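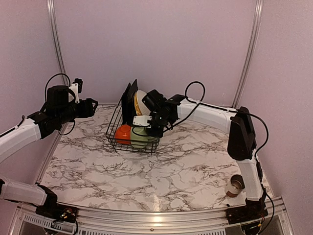
If a demonstration contains a mistake, throw it away and record a new one, wrote a reader under my short notice in December, when I announced that I would go to Ramness. I took this comment with me on the train, as I had the same opinion. I came back with a different one, and I will try to explain why.

The Gulis laboratory opened its doors to outside visitors on 8th January. One has to register by e-mail, and the answer comes late but it comes. From the station I walked along the canal to the Brophy building. The entrance is on the side of the car park and not on the street, a thing I learned after walking once around the whole building. At the reception we received a paper badge and a cup of very strong tea, and then we were divided into two groups. Mine began upstairs with the talk.

The subject of the talk was the teaching of two-armed robots by demonstration. A person moves the arms through a task from a distance, everything is recorded, and afterwards a network learns to produce the same movements from the camera pictures. The task they have chosen is the handling of dishes on a table with a wire rack. I found this a good choice. Every visitor has an opinion about how dishes should be put in a rack, so the questions came quickly.

Now to the method. The group has 1271 recordings of the task, made by several operators of different skill. In the beginning they did what the reader suggests: any recording with a slip was removed. The trained arms then moved very nicely as long as all went well. But when a plate touched the wire in a wrong way, the arm went on pushing, or it stopped above the rack and trembled a little. It had never been shown what one does after a small accident.

So they put the removed recordings back, but with marks. After each recording a second person looks at it and marks two moments, the one where the mistake begins and the one where the operator starts to repair it. The part between these marks gets a very low weight in the training. The repair itself gets a higher weight than ordinary movement. The rest stays as it was. No new hardware is needed, and the network is the same as before.

I asked how long the marking takes, and the answer was: less time than recording again, but it is boring work and people become careless after an hour. They change places often. I liked that they told us this without being pressed.

After the talk we were brought down to the laboratory itself, where each of us could stand near the table for a few minutes. The room is smaller than I had imagined from their web pages, and it was rather warm with so many coats in it. We were asked to keep our bags away from the cables and not to lean on the rail.

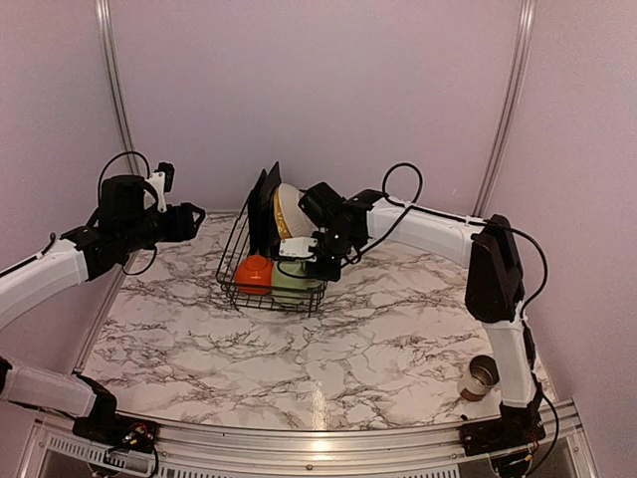 The question which interested me most was what the weighting cannot repair, and for this I stayed behind when my group went to the next room. A method of this kind learns repairs only for accidents that have happened to some operator. Plates in the rack are well covered in the recordings, I was told, because everybody bumps a plate sooner or later. The difficult case is more like the small metal cup, lying on its side close to the base of the right arm, with its opening to the left. To reach such a place the right arm must fold back almost to its own foot, and operators avoid this movement if they can. They reach for other things first, and so the recordings contain few attempts and fewer repairs. The weights cannot help with examples that do not exist.

I had the impression that the group is well aware of it. Their next plan is to begin some recordings deliberately in awkward positions and let the operator find the way out. Whether this gives the same kind of repair as a real accident was discussed for a long time, and I could not decide which side was right. A person who knows that the start is awkward is already careful. A person who makes a slip is surprised, and perhaps moves differently.

The result they showed us is from a comparison of two trainings, with the same recordings and the same network, once with weights and once without. Each version was tested in 40 trials. The version with weights finished the task 12 times more often than the other, by which I mean 12 more trials, not twelve-fold. This was misunderstood in the room and had to be said twice. I would have liked to see also the version with only clean recordings in the same table. It was tested earlier, on another arrangement of dishes, and they did not want to mix the numbers. That is correct, but it leaves the reader's comment without a full answer.

The last part of the visit was a presentation by Okard, a firm which makes software for sorting and marking recordings. It was shorter and more commercial, and the projector had a problem with the colours. One detail is worth noting: their program can propose the two marks by itself, from sudden changes in the speed of the operator's hand, and a person only corrects them. At Gulis they have tried it and still mark by hand, as slow mistakes are not found in this way.

For those who think of going: registration for the next visit is on the laboratory's page, and the talk is in English. Bring a pullover for the upper floor and take it off for the lower one. The whole programme needs about six hours with the lunch break, and the canteen in the Brophy building takes only cards. The slides will be sent to all who left an address. When I have them, I will add the definition of the weights under this report, as I copied it from the screen too quickly and one sign may be wrong.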